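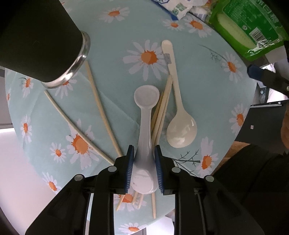 Spoon and daisy-print tablecloth.

Live Music and Touring, Unit 6 – Getting Through a Gap
Notes for the evening group. 13 June 2022. Y. Bilgin

Read before class. Bring the blank budget sheet from Unit 5, we use it again.

1. Where we left off

Last time: how a mid-size act makes its money. Ticket guarantee, merch, small bit of streaming, small bit of sync. Most of you put live at the top of the pile and you were right. So the question this week is what happens when live stops. Injury, voice trouble, a promoter going under, a family thing, a pandemic. Doesn't matter which. The bills look the same.

Term to know: dark period. Any stretch with no paid shows when the act still has fixed costs. A planned one is a break between tours. An unplanned one is what we care about.

2. Case: Cowie

Five-piece, two albums, booked by Selim Sönmez at Otesar. Usual room holds 757. Singer had to rest her voice, doctor's orders, and the whole fall leg got pulled nine days before the first show.

What they still owed:
– van lease (could not be paused)
– rehearsal room, month to month
– retainer for sound engineer
– deposit on the bus, non-refundable, 4,000 dollars
– merch already printed with the tour dates on the back. Ouch

What they had coming in: streaming, and whatever was left on the web store. That's it.

Look at the order they did things. Sönmez called venues first, public statement second. Most venues heard it from a person on the phone. He says that is the reason all but two kept the hold on a new date. We can argue about it in class, some of you will say the venues had nothing better to put in. Fair point.

3. Postpone or cancel?

Not the same thing and the contract will treat them diffrently.

Postpone – tickets stay valid, guarantee usually rolls over, fans can ask for money back inside a window. Cash stays with the promoter.
Cancel – everybody refunded, deposit fights start, marketing money is gone.

Cowie postponed. At the home show 734 tickets were out and 87 came back for refund. The rest held on to theirs until November. Work out the refund rate yourselves, and then tell me if you'd call it good. Think about who buys early for a band this size.

4. Staying visible

Things acts do when they are off the road:
– live streams, ticketed or free
– covers filmed at home
– fan Q and A, mailing list letters
– lessons, workshops
– radio hosting
– one odd hobby that the press picks up

The last one gets more coverage then you'd expect. A light human story is easy for an entertainment desk to run, needs one quote and one photo. But it has to be real, the artist is going to be asked about it for years.

Paid streams: first one does ok, second one drops hard. Cowie did one from the Clestetti, empty room, three cameras. Broke even after crew pay. They did not do another. Sönmez still counts it as money well spent, the footage went into the promo for the new dates.

5. Keeping crew

Skipped in the textbook. Crew are mostly freelance. When the tour goes so does their income, and the good ones get hired elsewhere. Options are a part retainer, first call on the new dates, or day work on streams and recording. Peton (the opening act, same agency) paid nothing and had to find a whole new crew for spring. Compare costs of the two on your sheet.

6. Insurance, quickly

Non-appearance cover pays when a named person can't perform. Read who is named! Cowie's policy listed the singer, but with a waiting clause on existing throat conditions. Claim took months, partly paid. More on this in Unit 8.

For next time

a. Fill in the budget sheet for a three month dark period. Use Cowie's costs list, make your own numbers where I gave none and say so.
b. Draft the public statement. Max 120 words. Do not use the word "unforeseen".
c. Write the phone script for the venue call. Half a page.

Hand in on paper or by email, either is fine. If you missed Unit 5 get the sheet from me at the break.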